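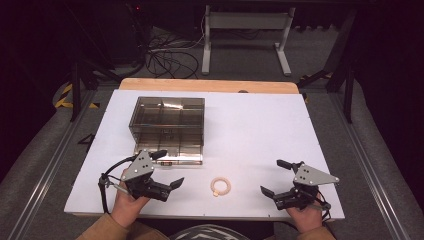
Newsletter > Fleet & Leasing > Comment

Last updated: Tuesday, May 6, 2025

Jiston's flat-rate van deal: read the mileage page first

Jiston has been telling small fleets that it can put them in an electric van for $499 a month, with servicing and tires included. The Bramgate dealership has the number on a banner out front. It is a good number. I would like to know how many customers end up paying it.

The rate applies to the short-wheelbase van, in white, on a term that only suits a business that already knows what it will be doing when the lease runs out. Go for the longer body, which most trades will want, and the payment climbs to $768. The brochure gets around to that on page 6, after a lot of talk about partnership.

Then there is mileage. The allowance is pooled across the fleet, and the sales team presents this as a favor. It may be one if you run a dozen vans. With three, a single driver on a long route can eat the whole pool before summer, and the excess charge is set by a rate card that Jiston can change with notice. I asked how much notice. I was told it would be "reasonable."

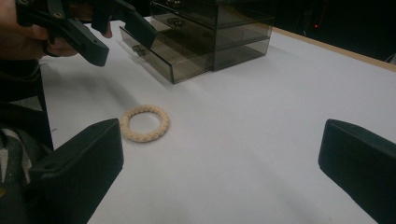

Dougal Imrie thinks I am being too hard on them, and wrote in to say that his old lease with MacKinnon had the same clause and was never once enforced. Maybe so. A clause that has never been used is still a clause, and I notice MacKinnon took it out of its contracts in December.

The tire cover also needs a second look. It pays for wear. It doesn't pay for curb damage, and anyone who has made deliveries in downtown Gidavport knows which of those comes first. Jiston says disputes are settled by an inspector. The inspector works for Jiston.

None of this makes it a bad van. The drivers I spoke to like the seats and the turning circle, and the range figures held up better in cold weather than I expected. But if you're tempted, ask for the rate card in writing and have them price the body you need. I have asked for a copy myself and am still waiting.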